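Home | Notebook | Materials | Contacts
Filed under: Adhesives, Humidity trials

August, 8.40 am

Third round of the hide glue tests on the Prasari offcuts. Lotte Verbeke cut the strips last night and left them stickered beside the humidity cabinet. Grain is straighter than the Donov lot. Colour is a bit greyer.

Glue soaked overnight, then held in the pot for an hour before use. Spread on both faces, clamped for 24 hours. Nine joints in this batch, numbered on the end grain in pencil. Number 4 slid when I tightened up, so it's marked as a reject and I'll break it by hand to look at the glue line.
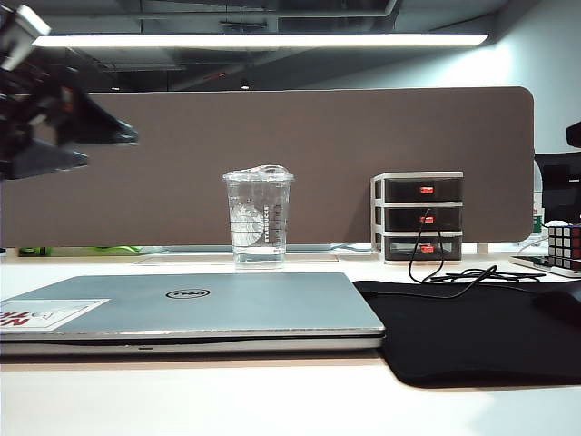
Light strip and open ceiling, with the divider below.

Batch two from Fukonwood was pulled this morning. Best joint let go at 1,602 newtons and tore fibre along most of the face. The worst was a starved joint, shiny on one side, my fault for waiting too long between spreading and closing. Anything over a minute open and the glue has skinned.

Rampersad's liquid hide glue is still in the cupboard unopened. Want to try it on the same timber before the offcuts run out, with the same clamps and the same spread.

To do: check the cabinet hygrometer against the salt jar. Order more brown paper. Ask Lotte whether she planed or sanded the last eight strips, as the labels don't say.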